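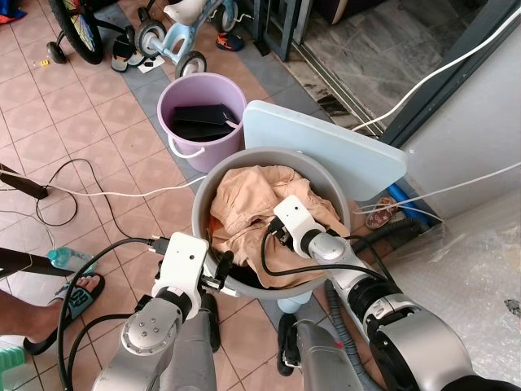

A peach-colored garment in the gray bucket, with the lavender one just behind and the tricycle parked farther back on the tiles.

The Two-Bucket Wash

Hanne Laxdal grew up in a house where the washing machine was spoken of the way other families speak of a moody uncle, so she learned early to do a good part of the laundry by hand, and she has never quite gotten out of the habit. When I visited on a Thursday morning in September, she had the radio going and a blouse on the kitchen chair waiting for its turn, and she was in no hurry at all.

Her method, if you can call it that (she doesn't), comes down to two buckets and a bit of floor. Light colors go in one and dark things in the other, and they stay apart until everything is up on the line. "My mother had one bucket," she told me, "and we all wore gray socks."

I have tried it at home since, and I'm a little embarrassed at how much I enjoy it! You fill the bucket with cool water, stir in a small spoonful of soap before the clothes go anywhere near it, and then press down and let up, press down and let up, until the folds open and the water gets into them. Wringing is what ruins a good blouse. Hanne rolls hers in an old towel and leans on it with her forearms, talking the whole time.

She likes a tiled floor for this sort of work, and so do I now, having tried it once on carpet. Pink tiles like these forgive a splash or two, and a bucket can be slid over to make way for whoever is coming through. In a house with children somebody is always coming through. There are slippers to step around, and a bicycle with bright patterns on its spokes, and one small orange and blue shoe whose partner will surface by dinnertime, or by the weekend.

Hanne used to tidy all of that before she started. These days she clears a space big enough for the buckets and her own two feet and leaves the rest where it is. The tricycle, she says, will be wanted again in 3 minutes anyway, and the blouse needs its second rinse.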